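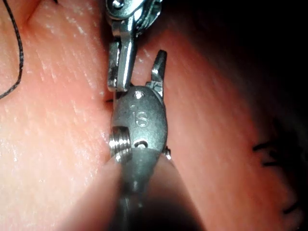 Eleri Pugh wanted to know whether they'd let ordinary people on the controls this year, or whether it would be the same as May, where you queued for ages and then watched a man in a fleece do it for you.

They did let us on! So that's the first question answered. I said I'd write up the Flitbridge open day when I got home, and then I had my tea and fell asleep, so sorry to those who were waiting.

Two of the big rooms were open. Downstairs was the warehouse kit, which I know most of you lot care about, and upstairs was the surgical training room, where I spent nearly all my time. You sit at a console with your forehead against a padded rest, and there's a finger loop on each hand. Pinch and the jaws close. Turn your wrist and the little steel wrist turns with you. There was a big screen on the wall so everybody in the queue could see what you were making a mess of.

I got 14 minutes, which was more than they'd promised, as the family in front gave up and went for chips. The job was to pass a suture from one instrument to the other and pull it through. I managed it once. The rest of the time I was pinching fresh air – you think the two tips are touching and they're nowhere near, one's sitting behind the other. The trainer kept saying "come towards yourself" and I kept going away from myself.

Happy to answer anything I can.
– mossbank_tam

----

Posted by gearbox_nell, 2018-08-11

Lovely write-up, thank you. Did they let you try the foot pedals? In May I couldn't get anyone to explain what the left one did and it's bothered me ever since.

----

Posted by mossbank_tam

Yes! Left one is the clutch. You press it and the instruments stay put while you move your hands back to somewhere comfy, then you let go and carry on. I forgot about it constantly and ended up with my elbows out like a chicken.

----

Posted by Ploverman

I'll be the grump then. I was there in the afternoon and I thought the upstairs room was oversold. The sign on the door said "robotic surgery" and what you get is a person moving two handles and a machine copying them. That's a very posh pair of tongs. The Zokix sorter downstairs was picking parcels all day without anyone touching it, and hardly a soul was watching it because they were all queuing on the stairs.

If it's an automation day, show us automation.

----

Posted by mossbank_tam

I do see that, but I don't think it's fair to call it tongs. It takes the shake out of your hands for a start. I'd had two coffees and I was nervous as anything, and the tips on the screen were steady as you like. And it scales you down, so a big sweep of your arm is a tiny move at the other end. Tongs don't do that.

The sign was a bit much, I'll give you that.

----

Posted by Ploverman

Filtering and scaling, fine. Still a person doing the deciding. I'd call it remote handling and I'd be quite happy with it under that name.

----

Posted by kestrel_lane

Does it matter what it's called? My daughter had a go and now wants to know what exams she needs. She's never asked me about an exam in her life.

On the depth thing, Tam – the woman who was helping on our slot (Prothero on her badge, I didn't catch whether that was her or the company) told my daughter to look at how the light sits on the metal and stop staring at the very tips. She said the shine shifts as the jaws come nearer. It helped her a lot. It didn't help me, but I need new glasses.

----

Posted by mossbank_tam

Oh I wish I'd had her! Ours was a quiet lad who was very patient but mostly said "nearly".

----

Posted by gearbox_nell

How was the grip? One thing I noticed in May was that you can't feel how hard you're squeezing, and I snapped my thread straight off.

----

Posted by mossbank_tam

Same still. No feeling back at all on the one I used. You have to judge it by eye, so you watch whether the thread's gone tight or whether the pad is starting to pull up. I asked the lad about it and he said people get used to it after a few sessions and stop noticing. I'm not sure I would. I wanted a little buzz in the finger loops or something.

----

Posted by Halfpint_Rob

Halier had a console with feedback in the handles in the far corner, past the tea urn. It was switched off when I got there and a chap was on the phone about it. So I can report that it's a nice colour.

Ploverman, I did watch the Zokix thing and I'm with you there. The bloke said 900 parcels an hour when it's behaving. I stood by it for a good while and it dropped a padded envelope, had a look for it, and went on to the next one. I've worked with people like that.

----

Posted by Ploverman

They told me 1,000. Must have been slowing down by the time you got there.

----

Posted by kestrel_lane

Or the bloke was having a more truthful moment.

Was anyone else put off by how much noise there was upstairs? You couldn't hear your trainer over the people shouting advice at the screen. I'd have put the screen out in the corridor and kept the room for whoever was sitting down.

----

Posted by gearbox_nell

Disagree, the shouting was half the fun in May. A lady I'd never met coached me through a whole knot from the back of the queue. It was a terrible knot.

----

Posted by mossbank_tam

Ha, I had a small boy going "LEFT. LEFT. NO, LEFT." He was right every time as well.

One practical bit for anybody going to the next one: take your rings off before you get to the front. The finger loops are snug and I held everyone up trying to get mine over my knuckle. And set the chair height before you put your head in, it's awkward to do after.

Eleri, are you coming next time? I'll save you a place on the stairs.

----

Posted by Eleri Pugh

Go on then. Only if the man in the fleece isn't there.

----

Posted by Halfpint_Rob

He was there. He was doing the car park.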